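Pesquisar no site Digite sua busca Buscar

07/06/2026
Por Redação Buneneo

A mesa limpa antes do braço: uma conversa com Lewis MacRitchie sobre regras de trabalho com mãos robóticas

Lewis MacRitchie vive em português já há muitos anos, mas ainda pede desculpa quando procura uma palavra. Nós dois temos este problema, porque também para mim o português é uma língua aprendida, e a entrevista foi por isso devagar. Ele escreve as normas internas de manipulação na Zulden, onde braços com mãos de vários dedos aprendem a pegar e colocar objetos do dia a dia. O documento tem 14 páginas. A primeira versão, feita ainda com os colegas da Polák, tinha 70.

“Uma regra que a pessoa não consegue lembrar quando está com as luvas na mão não serve”, disse ele. “Nós cortamos tudo o que era explicação. A explicação ficou em outro arquivo, quem quiser vai ler.”

Perguntei por onde começa a norma. Esperava que falasse da parada de emergência, e ela existe de fato na primeira página, mas antes vem um parágrafo sobre a mesa. O operador deve retirar tudo o que não pertence à tarefa: copos, canetas, telefones, parafusos que sobraram da manutenção. Depois deve passar a mão pela superfície, com o braço desligado.

“Muitos acham isto uma coisa de dona de casa”, contou MacRitchie. “Mas um objeto esquecido muda a tarefa. Se fica uma caneta na mesa, a próxima pessoa não sabe se a caneta faz parte. Eu prefiro perder dois minutos.”

A segunda parte trata dos objetos. Para cada tarefa existe uma ficha curta com os nomes deles e o lugar permitido para cada um. Frutas, por exemplo, são usadas com frequência, pela forma e porque todos sabem como uma fruta deve ser segurada. A norma pede que a ficha diga se a peça é verdadeira ou de plástico. Uma fruta verdadeira é trocada quando a casca começa a ceder, e a troca fica anotada.

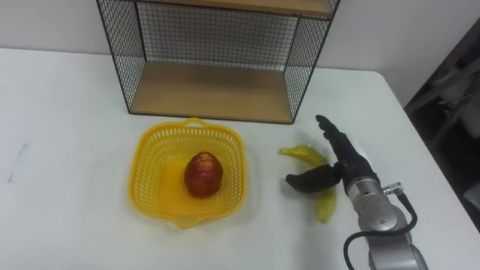
Mão robótica junto à banana, com o cesto amarelo e a prateleira ao fundo da mesa.

A aproximação da mão ao objeto ocupa quase três páginas e foi o trecho mais discutido. Ali está escrito que a velocidade deve baixar antes de os dedos chegarem perto, e que o limite é de 200 milímetros por segundo enquanto houver uma pessoa ao alcance do braço. MacRitchie insiste que este valor é da casa e que ninguém deve copiá-lo sem fazer a própria avaliação de risco.

“Recebo mensagens de outras empresas que perguntam: qual é o número? Eu respondo com outra pergunta, qual é o seu braço, qual é a sua mesa, quem trabalha ao lado. O polegar é a parte que me preocupa mais. Numa garra simples você vê logo onde pode prender o dedo. Numa mão com polegar existem mais lugares, e eles mudam de posição.”

Por isso é proibido ajeitar um objeto com a mão enquanto o braço está habilitado, mesmo que ele pareça parado. Quem precisa mover uma peça dois centímetros para o lado tem que parar, desabilitar, mover, afastar-se e habilitar de novo. É a regra que as pessoas novas mais quebram, e também, segundo ele, as antigas.

Falamos também dos cabos — assunto que ele mesmo trouxe, com certo entusiasmo. A norma pede que todo cabo externo tenha uma curva larga, com folga suficiente para o punho girar até o fim do curso, e que esta folga seja conferida com movimento lento no começo de cada turno. Um cabo curto demais puxa o conector. Um cabo comprido demais varre a mesa e derruba as coisas.

“No nosso registro temos cerca de 1746 sessões”, disse ele. “Quando leio as interrupções, o cabo aparece muito mais do que eu imaginava no início. O programa aparece menos. Para um engenheiro isto é um pouco triste.”

Os recipientes e as prateleiras têm um capítulo pequeno. Cestos com alça devem ser colocados sempre na orientação que a ficha manda, e uma prateleira apoiada na mesa conta como obstáculo fixo: precisa estar no modelo do espaço de trabalho e não pode ser empurrada depois da calibração. Se alguém a empurrou, mesmo pouco, a calibração é refeita.

Quis saber o que falta. MacRitchie respondeu que falta uma boa regra para o cansaço. O operador fica muito tempo olhando a mesma mesa e começa a aprovar tentativas que de manhã teria recusado. A equipe testa agora a troca de operador no meio do turno, com uma ferramenta de registro chamada Prolora, e em julho ele pretende comparar as anotações das duas pessoas.

“Se as anotações forem muito diferentes, vamos ter que escrever melhor o que é uma pega boa”, disse. “Hoje está escrito ‘pega estável’. Cada um lê isto como quer, e eu também.”

A próxima revisão da norma sai depois dessa comparação. Ele me prometeu que não vai passar das páginas atuais.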